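From: Rosalía Villalobos
To: Kukville house list
Subject: Re: [kukville-house] Getting the back bedrooms ready

Sólveig Bergmann wrote:
> I have 2 questions before I start on my side of the hall.
> Do we fold the duvets or spread them out? The old sheet
> says spread, but the last 3 rooms I saw were folded.
> Also, does the plastic stay on the new mattresses? Tudor
> said yes and the Calvo leaflet says to take it off before
> anybody sleeps on it.

Sólveig,

Folded, please. The old sheet was written when we still had the heavy wool blankets, and I should have pulled it down in December. Fitted sheet first, smoothed out to the corners, then the pillow, then the duvet folded lengthwise so it lies from the wall side to the front. People can open it themselves at night. It also means you can look at the sheet without unmaking anything.

The beige sheets go with the teal beds. The Kuromi duvet cover can stay with the pink dotted pillowcase. They don't match, but they are both clean and the right size, and I would like to keep using what we have.

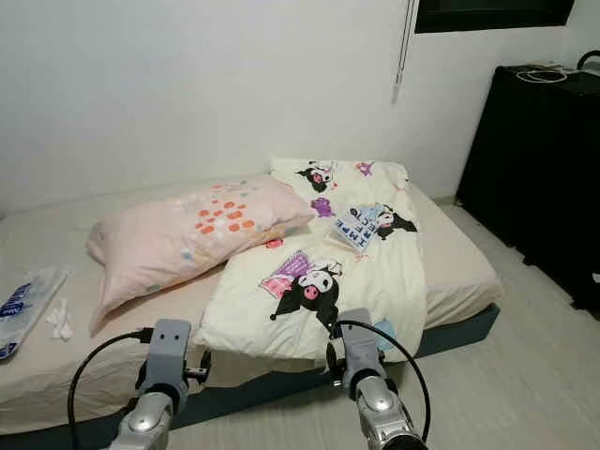 Tudor Sârbu asked whether a folded duvet should hang over the front like that or be kept back from the edge. He would keep it back, so it doesn't brush the floor when somebody walks past with a vacuum.

I agree with him. Fold it once more if it's long. The bases are low and the covers pick up lint fast.

On the plastic: it stays on while a room is waiting and comes off when the bed gets made. The leaflet is right about sleeping on it. Cut it at the foot end with the blunt scissors, well away from the upholstery, and roll it up toward the headboard. It makes a big bundle and won't fit in a bedroom wastebasket, so carry it straight out to the large bin by the back steps.

The small blue wastebaskets are for tissues, wrappers and so on. Empty them before you make the bed, then wipe the rim. If there is no liner in one, take a liner from the Grustholm box in the hall closet. We have 20 left and I have 6 more in my car.

The router box and the bag on the black chair can stay where they are for now. Please don't throw out the Tenda box. Valeriano Zabala wants it kept until the warranty card has been filled in.

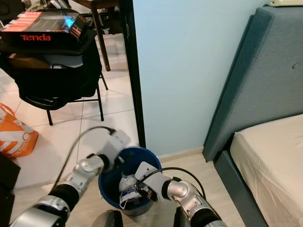 ORDER OF WORK FOR EACH ROOM

Wastebasket emptied and back in its corner.
Baseboards and floor, including under the front of the bed if the broom reaches.
Mattress plastic off, if it is still on.
Fitted sheet, pillow, duvet.
Headboard last. Use the soft brush on the fabric and go gently over the buttons, where the dust sits. No wet wipes on the velvety ones. They leave a mark that shows when the light comes from the side.

If you bring a packet of anything in with you, set it down on the bed if you like, but take it with you when you go. I found hand cream and a roll of tape under a pillow in the Tatarari room, and I still don't know who they belong to.
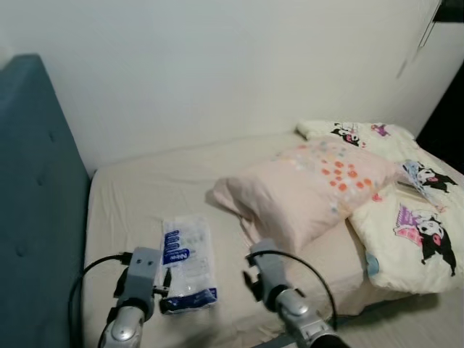 3 min read

The creases in the middle of a fitted sheet are fine. Pull the corners once and leave it. I don't want anybody ironing.

I'll be at the house from 2 in the afternoon. Leave the hall closet unlocked if you get there first.

Rosalía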